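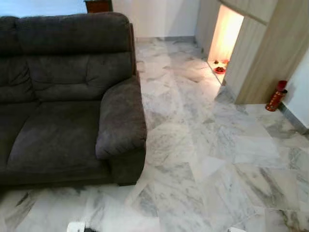 Family room refresh: where we've got to by March

3 minute read

Hello Elin, and hello to everyone at Tumilden who reads these. I promised you something livelier than a spreadsheet this time, so I'm writing it with a mug of tea next to me and the invoices spread over the bed.

The sitting room is very nearly there! The dark grey sofa is in, and it's the thing people make for first. It has a big puffy back and those fat padded arms you can rest your head on, and the fabric is the soft, brushed sort that shows a mark wherever you've run your hand over it. Fadime wanted leather (easier to wipe) and I wanted something you'd want to fall asleep on, and I'm afraid I won. It came from Biritz for £480, delivered, against the £582 we'd put in the budget. I'd like to move the difference over to lamps if you're happy with that -- just say if you need it on a form.

We've kept the marble floor. Müzeyyen had a quote for carpet and it was silly money, and the big white tiles with the grey veining are lovely once they've had a proper mop. They are hard on small knees, though, so a rug is next on the list. Robel has found one at Yalçınkaya for £200 and they're holding it for us until the end of the month.

The white walls have had their second coat and Doğukan has been along the grey skirting with a toothbrush, bless him. The wooden furniture stays, all of it. I did think about painting it, and then I sat and looked at the brown against all that white and grey and changed my mind.

Now the less good news. The curtains are late -- the first lot came up far too short and went straight back, so the evenings are a bit bare at that end. Seven families have used the room so far, mostly after tea, and two of them asked for somewhere to put coats. I hadn't thought of coats at all! I'll price up some hooks.

Still to do before my next report: rug, lamps, curtains, hooks, and a second key for Fadime. Receipts are coming separately.

Müzeyyen sends her love, and there's a seat for you whenever you're passing.

Recent updates
Choosing paint with Doğukan
The Julidis kitchen: final report
What we spent in the autumn
Curtains, part one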